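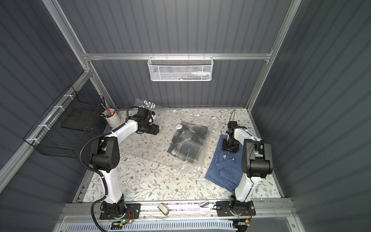

Sneha Dixit wanted to know whether the letter had really come by boat, and if so, who in the world still sent letters by boat. She asked it in the doorway with her coat half off and rain running down her sleeves, and Mrs. Dhillon, who had been saving the envelope all afternoon so as to have someone to open it with, told her to wipe her feet first.

It had come by boat as far as Midberg, at any rate, because everything came to Midberg by boat once the pass was closed, and the pass was always closed by the second week of November. The mail went up the hill in a green van after that, and the van was driven by a boy who didn't believe in ringing doorbells. So the letter had spent an hour or so on the step under the milk bottle, and one corner of it had gone soft and gray.

"It's from Endau," said Mrs. Dhillon, turning it over. "I don't know a soul in Endau anymore."

"You knew one once," said Sneha, who rented the upstairs room and had heard most of the stories twice, and a few of them (the one about the goat, for instance) a good many more times than that.

Well, yes, she had known one once. She put the kettle on while she thought about him, and got down the good cups, and then put one back and got down a different one, as the handle had been glued and she didn't trust it with company. Forty years ago she had lent a man the money to buy a piano. He had been a thin, cheerful person who played for the dancing classes at the Hakance Hotel, and the hotel had sold its piano out from under him to pay for a new boiler. He found another one for 596, secondhand, with two dead keys at the bottom that he said no dancer would ever miss. He had 309 of his own. She had lent him the other 287 out of a biscuit tin, and her sister had not spoken to her for most of that winter.

"And he never paid it back?" said Sneha.

"He paid some of it. He came on Fridays. Then his mother took sick and he went home to her, and I told him at the dock not to think about it."

"But you thought about it."

"I thought about him," said Mrs. Dhillon, and poured the tea rather quickly.

They opened the envelope with a butter knife. There was a single sheet inside, written in a round, careful hand that was not his, and folded up in it was a second piece of paper, brown and much handled, with a column of Fridays down the left side and small sums down the right. The daughter had found it in the piano stool. She had looked for the name for a long while, she wrote, as her father had only ever put down "Mrs. D., Midberg," and there turned out to be a great many people in Midberg. The piano was still in the front room. Her own little girl was learning on it, and had got as far as a waltz, and complained terribly about the two keys at the bottom.

She asked whether Mrs. D. would rather have the rest of the money or come in the spring and hear the waltz.

Sneha read it through again out loud, at Mrs. Dhillon's request, and a little slower. The rain had got into the gutter over the back door and was making its usual racket. Mrs. Dhillon turned the brown paper toward the lamp and ran her finger down the Fridays until she came to the last one.

"When does the first boat go?" she said. "After the ice, I mean. Would you look it up for me on your telephone?"

Sneha was already looking.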